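Irus 3: imported recipes lose their line breaks (solved, with log)
Status: closed. Category: import and export. Opened in August

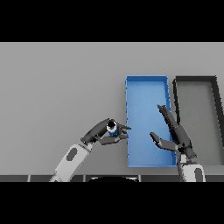 What I was trying to do

I've been moving my gran's recipes into Irus, all typed up over the years in a program called Orkiletti that stopped being updated long ago. It's a wonderful collection! Jams, chutneys, three kinds of ginger cake, a whole section on things to do with marrows. Orkiletti can save everything as one big text file, and Irus has an import button, so I was expecting a quick job and a cup of tea.

What happened instead

The import finished without any error message. All the titles came through perfectly, and so did the cooking times. But every method had been squashed into a single paragraph, with the last word of one step glued to the first word of the next. I had "stir welladd the sugar" and "leave to coolslice thinly". The ingredients were the same, one long string.

Setup: Irus 3 on a Leone laptop, everything up to date. The text file opens fine in the ordinary text editor and shows all its line breaks.

Log

09:40 Deleted the imported recipes and ran the import again. Same result.

09:55 Tried just one recipe (the rhubarb crumble) in a file of its own. Same result, which cheered me up a bit, as a small file is much easier to poke at.

10:20 Typed the crumble out by hand in a new text file and imported that. Perfect! Every step on its own line. So Irus can do it, and the trouble had to be in what Orkiletti was writing.

10:35 Changed the "Keep formatting" tick box in the import window. No difference either way.

11:10 Installed Orex, the free editor somebody recommended further down this forum, and switched on "Show hidden characters". What a brilliant little feature. My hand-typed file had one kind of mark at the end of each line and the Orkiletti file had another. The old program ends its lines with a single carriage return (CR). My new file used a line feed (LF).

11:30 Posted the above here and asked whether Irus reads CR.

Reply from Irus support, 14:05

Thanks for such a clear report, and for attaching both versions of the crumble. You're right about the cause. The importer looks for LF, or for CR and LF together, and drops a CR on its own. Titles survive because the importer finds those by their tag. If you convert the line endings first, the file should import normally. We've logged the single CR case as a bug.

What fixed it

1. Make a copy of the Orkiletti file and put the original somewhere safe.
2. Open the copy in Orex.
3. Go to Edit, then Line Endings, and choose LF.
4. Save under a new name.
5. In Irus, delete the squashed recipes and empty the bin as well. I missed the bin the first time, and Irus skipped 14 recipes as duplicates.
6. Import the new file.

The full file is roughly 1,000 recipes and the import took 12 minutes on my machine. I've been through the whole jam section and dipped into the rest, and it all reads just as she typed it, including her note on the damson cheese that says "do not let Father help".

One leftover

Fractions. A few of the halves have turned into question marks, so there's a scone recipe asking for ? pint of milk. I think that's a text encoding problem and separate from this one, so I'll open a new ticket for it once I've had a play with the settings in Orex. If anyone has already met it, please do shout!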